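Search this journal
Enter keyword or author Advanced Go

3. Planning and costing the kitchen installation

3.1 What we thought we were buying

It is a pleasant thing to be asked how much a robot costs, and for a good part of the first winter we answered the question badly. We would give the price of the arms, which the supplier had been kind enough to put on a single sheet, and we would leave out nearly everything that makes an arm of any use in a room where people cook. Our first budget, drawn up by Silvan Pichler on behalf of the whole group, put 70 per cent of the money into the arms themselves and left the rest to be shared between grippers, sensors, cables, mounting parts and the kitchen. By April we had spent the smaller share and were borrowing from the travel line.

We report this at some length in the hope that other groups may be spared the same awkward letters to their finance office. Earlier writing on domestic manipulation has a great deal to say about grasping and very little about purchase orders, and we would have been glad of a few pages like these when we began.

3.2 Choosing the room before the arm

The most useful change we made to the plan, suggested by Aisyah Pangaribuan at the second budget meeting, was to settle on the kitchen first and to ask for quotations afterwards. Three suppliers were approached. Skadasell and Travano both quoted for a pair of arms with grippers, and Menon quoted for arms alone, with a longer period of support. On paper Menon was the cheapest by a comfortable margin. Once we had added the grippers, the brackets and the extra cable we knew we would need, the order of the three was reversed, and we went with Travano.

The Sketstead flat, where the work is carried out, is in a building of 1953, and its kitchen was kept very much as a family might keep it. We did try to price a purpose-built counter with clear working space all round, and a lovely drawing was made of it, but it would have used up the whole of the sensor budget. Figure 2 shows the sort of working space that the equipment has to be bought for, with the arm reaching over a granite counter that also holds an appliance, a mug and a few utensils, and with the stove and its bowls close by.

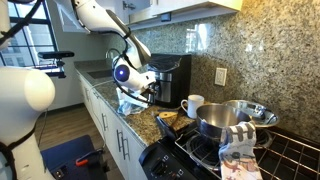
Figure 2. An arm over the worktop, its cable strapped to the forearm.

3.3 Items most often left out of the budget

Cabling deserves a line of its own, and a generous one. We had allowed for the lengths given in the supplier's handbook, which are measured with the arm at rest, and we then had to order again so that there was enough slack for the wrist to turn freely. Straps and clips cost very little, but they were ordered in small lots, and the carriage on each lot came to more than the goods.

Spare gripper parts come next. Azlan Ginting kept our stores book and found that we asked for new finger pads far more often than for anything else, so we now order them 6 at a time and keep 2 sets back for demonstrations.

Finally, we would gently encourage anyone making a similar plan to put in a sum for the kitchen itself: pans, bowls, cloths, mugs and the cleaning of all of them. Ours was entered under "sundries" and was queried twice. Rohani Latuheru has since given it a proper heading, and it has passed without comment ever since.

Related articles
Leasing or buying: small laboratories and the second arm
T. Wallin, Service contracts for shared research equipment
Worktop heights and reach in older flats
A stores book for gripper spares

We use cookies to remember your settings and to count visits to this page. Accept all Manage choices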